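# My Day at the Robot Open House

Have you ever picked up a rock at the beach and thought, "Wow, my hand is really smart"? Me neither! But I've been thinking about it ever since I went to the open house at Barnent, a lab where people teach robots to pick things up.
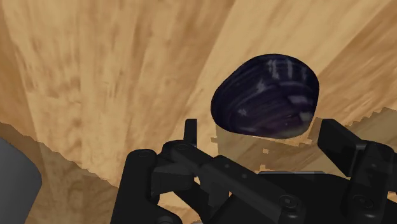

I should tell you first that a lot of the teaching happens inside a computer. The people at Barnent build a pretend world with pretend tables and pretend objects, and a pretend robot practices in there before a real one gets a turn. It's a bit like a video game, except the robot is the one playing. This kind of pretend world is called a **simulation** (say it with me: sim-you-LAY-shun).

Nidia Villca showed us how it works. She put a smooth, roundish shape on the big screen, kind of like a river stone, and asked us where we would grab it. Everybody shouted at once! I said the fat part in the middle. A boy in the front row said the ends. Nidia let us try both, and wow, the first try went badly. The stone shot out sideways and rolled off like a bar of soap in the tub.

## Why are round things so hard?

Try this at home. Pick up a wooden block using just your thumb and one finger. Easy, right? The block has flat sides, so your finger has lots of places to push. Now try a smooth pebble or a hard-boiled egg (ask first, and maybe do it over a plate). If you squeeze a little too high or a little too low, it slips away.

The part of the robot that does the grabbing is called a **gripper**. The one we used has two fingers that come together from opposite sides, and each one bends at little round joints, sort of like your knuckles. The trick is to get both fingers pushing toward each other, right across the middle.

## Practice, practice, practice

Next we got to run the robot for 100 tries in a row. Each time, the computer moved the stone a tiny bit or turned it a new way. Our team's robot got it 44 times. Then Gebremedhin Endale changed where the fingers closed — only by the width of a crayon! — and we ran it all again. This time it got 74! I may have yelled.

I asked him if the robot ever gets bored. He laughed and said no, but he does, so he brings a sandwich.

If there's a robot open house near you, go! Wear comfy shoes, and ask if you can pick where the fingers go. I'm going back next July, and I want to try the banana.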